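### 3.2 The bin, the bars and the clamps

I should say first that none of this was planned as a proper cell. Iltico, the workshop I share with Olumide Lawal and Tae-yang Yoon, had floor space going spare through September, and the arm was only ours until the end of the month. So the bin went on boards, the boards went on the floor, and I got on with it. We called the build Jurken, after nothing in particular.

The task is plain bin picking with bars in two colours, red and green. The program (Flevlow, described in Section 2) gets a colour and has to choose one bar of it, work out which way the bar is lying, and come down across it. I tip the bars in by hand before each run and I don't tidy them. My first go at this, months back, had them all laid out side by side, and the results were lovely and completely useless!

Figure 4 has the gripper low over a red bar, with two other reds and both greens still in the bin. The slopes are what make this awkward. A bar out on the floor of the bin can be taken from nearly any side, but one close to a sloping wall leaves very little room for the fingers — and the hoses bow out from the wrist on one side, so I had to keep them in mind as well.
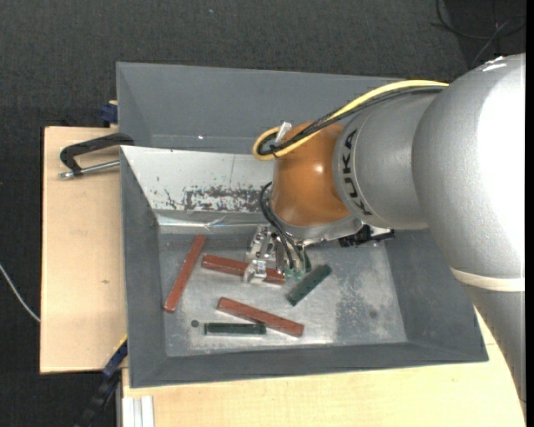
*Asabe Adeleke*

**Figure 4.** KUKA arm with the gripper over the middle red bar.

I went back and forth on the bin itself. It's metal, and the worn, scuffed patches and the shiny ledge gave Flevlow no end of trouble, as a bright streak can look a lot like the edge of something. Olumide wanted to paint the inside matt black. I said no, mostly out of stubbornness, but also because I wanted a bin like the ones people really have. In the end we turned off 2 of the lamps and left the bin alone, and I'd do the same again.

The clamps came in after the first 16 runs. Until then the bin just sat there, and every time a finger caught the side it crept along the boards, so each pick was a shade further out than the one before. I spent a whole evening blaming the calibration. Tae-yang pushed the bin with his foot, watched it slide, and went off to find the clamps.

With the bin held I did 100 runs, stopping after every 30 to check the corner positions against the ones I'd saved. They're reported by colour in Section 4, along with the runs I threw out and why.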